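21/11/2025

The small bench got its end-of-week clean this afternoon, and I am writing the procedure down while I still remember which parts of it mattered. The last version of these notes dates from February and assumed a painted top. The current top is the gray wood-grain one, and it behaves differently.

The main difference is the grain. The texture is fine and runs in one direction, and small debris sits in it. A dry cloth pushed across the streaks moves perhaps half of the crumbs and rolls the rest into the next groove. A soft brush drawn along the streaks clears them in two passes. I tried a hand vacuum first and it was worse than the brush, mainly at the front, where the rail stands slightly higher than the top and the nozzle can't get flat.

Order of work, as of today:

1. Toy bricks off the surface and into the tub.
2. Brush along the grain, back to front.
3. Brush again from the left side, which collects more than the right.
4. Damp microfiber, wrung out hard, same direction.
5. Leave it 30 minutes before anything goes back.

Step 5 used to be 17 minutes, a number I inherited from Benedetta Monti and never questioned. It was fine for paint.

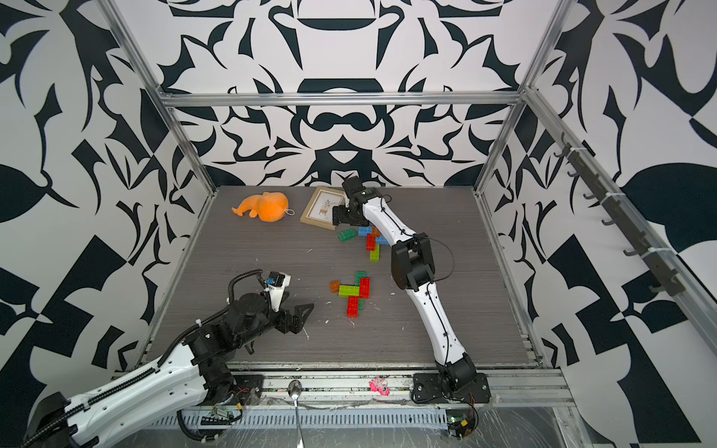
The slotted metal panel under the front edge is a separate job. Anything that goes over the rail ends up in the slots, and a brush only packs it down. Clear plastic sheet laid over the panel catches most of it. Lift the sheet by two corners, fold it inward, shake it over the bin. It creases after a few uses and the creases hold crumbs, at which point I replace it. I buy it from Ruggiero by the roll, item 464 in their list, and cut it with ordinary scissors.

The patterned walls need very little. Dust doesn't show on the white and shows a bit on the black, so I wipe the large black shapes and leave the remainder for the monthly clean. No solvent. Ghada Sayegh used an alcohol wipe on an offcut of the same print and it dulled the black noticeably.

The hook rack on the right stays up with zip ties. I had planned to replace these with screws, but drilling the rail for a rack that carries so little is not worth it. Check the ties when wiping, snug any that have slipped, trim the tails flush. A badly cut tail will scratch the back of your hand.

Two things left open. The joint between the top and the front rail collects fine dust that neither brush nor cloth reaches. Dong-hyun Kwon suggested a strip of foam tape, which I will try next week if the width is right. I also want a brush with a shorter handle, because the present one knocks the crossbar on the back stroke.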